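Shop Floor & Maintenance > Automation > Hand cell on the trim line, what happened to our job grades

Thread started by slotted_hole
Apr 28, 2025

We run a body and trim line at the Stuletti plant. Since last June there has been a Lollura arm with a multi-fingered hand on the clip and harness station, second shift only at first, both shifts now. I have been the station lead for all of it. I'm posting because our grade review is coming up and I would like to hear how other plants handled it.

Before the cell, the station had 4 people per shift. Two pushed clips, one routed harness, one inspected and did rework. Now it is two. One stages parts and clears faults, the other inspects. The other two moved to door fit, same pay, and one of them has since left.

The cycle time did not change much. It was 70 seconds by hand and it is 70 seconds now, set by the line. What changed is the distribution of the work. By hand, a bad clip got noticed by the person holding it. With the cell, a bad clip becomes a force fault, the hand backs off, and somebody walks over, reads the code, decides whether the part or the position is wrong, and restarts. That decision used to be part of the job and had no name. It now has a screen and a log, and our people are measured on how fast they clear it.

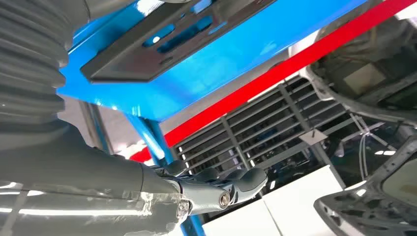 Chiharu Fujimoto wrote that the clearing time is the wrong thing to measure in the first place, and that her plant dropped it after one quarter. Operators had learned to restart first and look second, and the repeat faults went up.

slotted_hole
We see the same pattern. Repeat faults within five cycles are our biggest category. Management reads the first clear as a success and the second one as a new event.

torque_stripe
Then fix the report. Merge events on the same body number and the problem goes away. I don't see what this has to do with grades.

slotted_hole
It has to do with grades since the review uses that report. Whoever clears faults is still graded as an assembler. Maintenance is two grades up and by agreement they own anything involving a restart after a second fault. In practice they are on the other side of the building, so the assembler does it.

torque_stripe
Pressing restart is not maintenance. I'm a controls tech and I spent years getting there. If your assembler is reteaching positions, that's a different story and also a safety problem.

Reiko Wada
Depends on the controller. On the Cimar package the operator level allows small offsets, and our assemblers apply them daily. It is not a full reteach, but they have to know which way the tool frame points and what the part is touching. We put it in as a separate grade — halfway between assembler and tech — with 30 hours of training, paid. It took over a year to agree on.

torque_stripe
Who signs off on the offsets?

Reiko Wada
The shift tech, next morning, from the log. Anything above the limit is locked out at operator level. We have had 125 offsets so far and the tech reversed a handful, mostly ones where the real cause was a bent bracket.

harness_hand
Assembler here, Yammine line, similar cell. The pay matters but I'd put the walking and waiting ahead of it. By hand I had a rhythm. Now I stand, then I hurry, then I stand. My shoulders are better. I used to tape my thumbs every shift and I don't anymore. I would not go back, but I would like something to do between faults that isn't sweeping.

Chiharu Fujimoto
We moved harness pre-sorting next to the cell for that reason. Mixed results. Some people like it, others say they now have two jobs and get interrupted in both.

harness_hand
I'd be in the second group, probably.

slotted_hole
Reiko, could you share how the grade description was worded? Ours will get rejected if it sounds like maintenance work.

Reiko Wada
I'll ask if I can send it. The key term was "process adjustment within limits." Maintenance accepted that once the limits were written into the same document.

torque_stripe
I still say it's a tech's job, but a written limit is better than what slotted_hole has now. Get the lockout set before you argue about pay.

slotted_hole
Lockout request went in this morning. I'll post again after the review.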